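Last updated: 23 Mar 2019
Filed under: Talks and workshops / Kitchen & home

Wooden spoons and other things we throw out too soon. Notes for Fliltthorpe library talk, Treasa Gilmartin. 30 mins incl. questions so keep moving!!

Start. Hello, thanks to Ania for the room and the urn. Hands up who's got a drawer that won't shut. Everyone. Good.

Tell the Ní Chonaill house clearance story. Short version. Kitchen untouched, 22 knives in a biscuit tin, all blunt, all perfectly good steel. Family had them down for the skip. Took me an afternoon with a stone. Still use 2 of them. DON'T do the bit about the mangle, takes ages.

Main point, say it early: most kitchen stuff goes in the bin because it's dull, dry or loose. All three can be sorted at home.

Dull first. Knives, peelers, scissors. Pass the stone round. Wet it, low angle, same number of strokes each side, light hand. People press far too hard. Scissors, only the bevelled side, never the flat. Mention the mug trick (unglazed ring on the bottom of a mug, does for a quick touch up).

Then dry. Boards, spoons, salad bowls. Grey and furry = thirsty. Wash, leave overnight, fine paper along the grain, then oil. Food safe oil, not olive, goes rancid. Thin coat, wait, wipe off, agian next day. Rags from oiling: lay flat outside to dry, never balled up in the bin. Say this twice, linseed ones can catch fire.
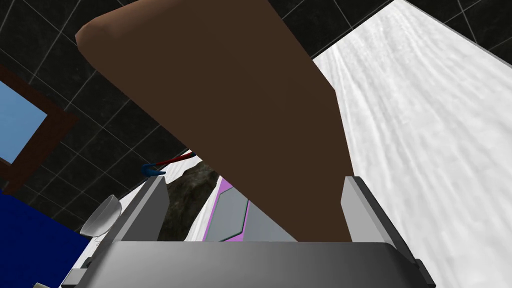
Broad and slightly flattened, narrower at the end that's held.

Shape matters when buying. Look at the handle end before you look at anything else, that's where cheap ones snap. Run a thumb along it. Rough patch there, put it back.

Loose. Pan handles, mostly. Tighten the screw first, sounds daft but half of them only need that. If rivets, different job, needs a proper repairer. Kettle lids, skip unless asked.

Money slide. My own tally for last year, 185 pounds not spent on new stuff. Somebody will ask if that counts my time. It dosen't.

Pridano board: someone always brings up the dishwasher. Answer is no. Heat and soaking, splits along the glue lines.

Questions. If quiet, ask who's got a pan they can't part with.

Finish with sharpening session in April, same room, bring own knives WRAPPED, tea towel and elastic band is fine. Sign up sheet by the door. Give Ania back her extension lead.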